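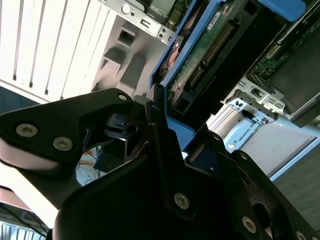

Cilora Evening Course, Hardware Basics
Handout 8: Looking inside the computer before you take it apart

In this session we learn to recognize the parts of a used desktop computer. Please read the handout before you come. The machines we get from Kalldale are mostly office models, and they are not all built in the same way, so you should learn the shape of a part and not only its place. A good first thing to find is the blue plastic. Many makers use one bright color for the pieces which you are allowed to hold, pull or press, and a blue drive caddy beside a green circuit board is easy to see even in a narrow case. The board itself you touch only at the edges, and never on the gold-colored pins of a connector.

1. The motherboard

Lay the case on its side and let the light come from behind you. Search first for the processor socket, which has a metal frame and a small lever. From there you can find almost everything else – the memory slots, the expansion slots and the power supply with its colored wires.
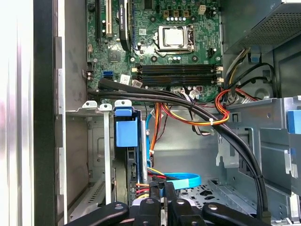
Fig. 2. Motherboard with the processor in its socket, no cooler. The four memory slots are empty and the graphics card is in place.

Write in your worksheet which slots are used and which are free. If a card has a name printed on it, copy the name exactly. Do not pull the wires to see where they go, follow them with your eyes or with a wooden stick.

2. Latches and drive bays

A latch normally moves only in one direction. Try it gently with one finger, and if it does not move, look for a second latch before you use more force. On the gray chassis there are two blue ones, with a long dark slot between them. Students often open one and forget the other, and then the plastic breaks. We lost 19 latches in this way last August, and new ones from Stougaard are slow to arrive.

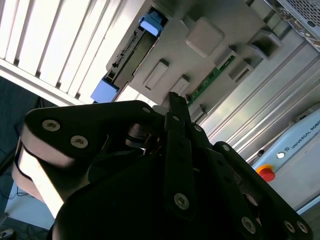

3. The practice panel

For the first exercise we use a light gray 3D-printed panel. The hard disk stands upright in a rectangular slot and has a blue handle at the top. A narrow green circuit board sits at a slant in slotted holders. Hold the disk by its sides and keep your fingers away from the small pins. Put it down flat on the foam mat, label up.
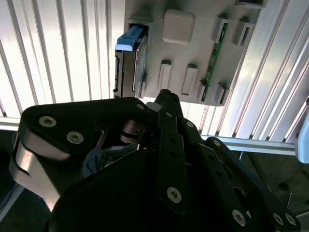
4. To prepare for next time

– Read chapter 8 in the Govine booklet, without the part on laptops.
– Learn the words: socket, latch, caddy, heat spreader, slot.
– Bring your worksheet from today, also if it is not complete.

Handout revised 24 Nov 2021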